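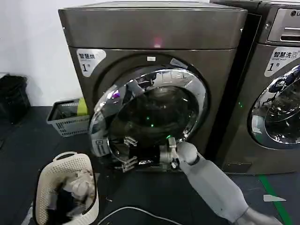
Section 5. Running the laundry demonstration on an open day

Applies to the Wunard arm and hand as supplied to the Praltley demonstration room. Reissued 7 Nov 2019. Earlier copies of this section told the host to "let the robot speak for itself". Please throw those away.

5.1 What visitors are being shown

The demonstration is one task: the arm reaches for a dryer door that has been left slightly open, gets its fingers into the gap, and swings the door wide. A second part, in which the hand lifts a garment from the drum and places it in a basket, is optional and is covered in 5.6. Read that part before you promise it to anyone.

The sales sheet from Huso calls this "hands-free laundry". It is a door being opened. The washing has to be sorted, carried, loaded and folded by a person, and the person also has to leave the door ajar, as the hand can't work the catch on a fully closed dryer. Describe the task in those terms. Visitors who have been told the plain version tend to be quite impressed by it, and the ones who have read the sales sheet tend to ask where the ironing is.

5.2 Before the doors open

1. Switch on the arm at the wall and wait for the steady light on the base. The manual supplied with the arm says this takes a minute. Allow 11.

2. Check that the dryer is the left-hand machine and the washer the right-hand one, as seen by someone facing them. The two cabinets are the same colour and both have round doors with chrome rings, and the arm has gone to the wrong one before. The white labels are the quickest way to tell them apart: the washer's has "Smart Wash" on it in small English letters with the Chinese, and the dryer's has Chinese only. Both carry the number 1, so the number is no help.

3. Open the dryer door by hand until four fingers of your own fit into the gap. Less than this and the hand will knock against the ring. More and the door may swing on its own, which looks like success from the back of the room and is not.

4. Put the laundry basket on the floor to the left of the dryer, in front of the machine, clear of the arm. Clothes may be left in it.

5. Look at the floor. Any cable crossing it should lie flat, with no loop standing up. Renew the floor tape where it has lifted.

6. Wipe the chrome ring with a dry cloth.

Note: Step 6 is not for appearance. The ring is close to a mirror, and it shows the camera a second, bent set of fingers next to the real ones. Wojcik, who wrote the vision software, state that reflections are "fully handled". Our own running log says that most failed reaches at this door go to the lower part of the ring. A clean ring has not cured it, but smears make it worse.

Caution: Do not cover the ring with tape or paper to help the arm along. It was done at one demonstration, a visitor asked why, and there was no good answer to give.

5.3 Lighting

1. Turn off the row of lights directly over the machines.

2. Leave the coloured display lights off too, however dull the room looks without them.

3. If there is a bright patch on the door glass when you stand beside the arm, move the lamp, then run one reach without visitors to check.

The dark glass gives the camera very little to go on, and small bright points in it have at times been taken for part of the drum. We asked for a setting to ignore them. The setting was supplied – it is called Glass Mode – and we have not been able to measure any difference with it on. Leave it on if you like.

5.4 Starting the run

1. Ask visitors to stand behind the green line. Keep everyone out of the gap between the arm and the machines, staff included.

2. Take the stop button in your hand. Keep it there for the whole run. It should not be put down on top of the dryer.

3. Select DOOR on the tablet, then DRYER 1.

4. Wait for the spoken warning. If there is no warning, do not start.

5. Press GO. The hand travels to the right-hand side of the door, low down, and pauses with its fingers at the opening.

6. During the pause, look at the fingers yourself. If they are inside the gap, press CONTINUE. If they are resting on the ring, press BACK and start again from step 3.

The pause can be switched off under Settings, and Huso recommend doing so for "a smoother visitor experience". Leave it on. The metal fingers are stronger than the door hinge, and a replacement door cost us 2,190 including fitting.

Caution: Never reach in to nudge the door while the arm is powered. If it is stuck, press stop first and wait for the arm to settle. It may sag slightly when it does.

5.5 If it goes wrong in front of people

A failed reach is not a fault in itself. Say that it missed, press BACK, and try again. Stop after 5 tries. By then the room will have drawn its own view and another go won't change it.

Hand closes on nothing: the door has moved since you set the gap. Set it again with the arm stopped.

Arm stops part-way and the tablet shows PATH: something has been left inside the marked area, usually a basket or a bag. Clear it and restart from 5.4, step 3.

Arm turns towards the washer: press stop at once. Restart the tablet as well as the arm, or it will do the same thing again.

Tablet shows DONE and the door is still ajar: the software judges by where the hand has finished and not by the door. Tell visitors the door did not open. Enter the run in the log as a miss, whatever the tablet says, or the weekly totals sent back to Wojcik will look better than the day did.

5.6 The optional garment lift

1. Use one item only, a light-coloured one. A tea towel is best.

2. Place it at the front of the drum where you can see it from a standing position.

3. Select LIFT. Do not select LIFT ALL.

Dark clothing in a dark drum is found so seldom that it should not be tried with visitors present. If you are asked whether the arm can empty a full load, the answer is that we have never seen it do so here. There is a film of it doing so on the supplier's website. We have asked how many attempts the film took and are waiting to hear.

5.7 Questions visitors ask

How fast is it? Slower than a person by a good margin. Time a run beforehand and give them the figure from your own watch.

Is it working by itself? Within limits. A member of staff sets the door, chooses the machine and approves the reach. Mention all three even if the visitor only seems to want a yes.

Will it work with my machine at home? It has been set up for this pair. We have not tried another make, and the word "universal" on the box refers to the plug.

5.8 Closing down

1. Select PARK and wait until the arm has folded away from the machines.

2. Switch off at the wall.

3. Shut the dryer door by hand.

4. Write up every run in the log, including those made before visitors arrived. Put the number of tries beside each one.

5. Check the edge of the door and the ring for fresh scratches and note where they are. Scratches on the washer should be reported separately – see Section 11.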